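Friday, August 4, 2023

We moved into the Plurkgate place in May, and the water has been hard the whole time. The test strip said 21 grains. The kettle scales up in a week and the shower door is worse.

I bought a Bepari filter for the kitchen tap. It cost 34 dollars and did nothing for scale. The woman at the hardware store in Plonby told me to stop buying filters and get a softener, so one is coming on the 12th.

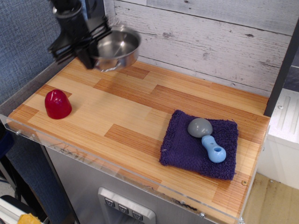
Until then I use plain white vinegar, half and half with water, left to sit for 35 minutes. It works on the kettle and the faucet. On stainless steel I rinse right after and dry with a towel, and that's how I keep the inside of my small pot shiny. I haven't tried it on the shower door yet.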